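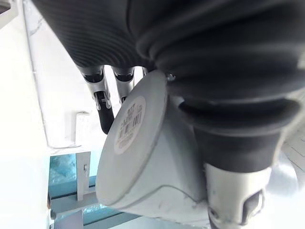
One reader from Clurevport asked us if the label on the bottom of a white canister must come off before the canister is used again in the pantry. Our answer is no, you may leave it. Many of us store tea and rice in such containers for years, and a round sticker with a barcode disturbs no one when it stands on the shelf.

If you prefer a clean base, please put a little cooking oil on the paper and wait 5 minutes. After this, rub with a soft cloth in one direction. Do not use a knife, it leaves scratches. For gray smudges on the side we had good results with baking soda and a damp sponge.

The Prollano kitchen swap takes place again in August, in the hall on Rawat Street. Each household can bring up to three containers, with or without lids. Please wash them at home first.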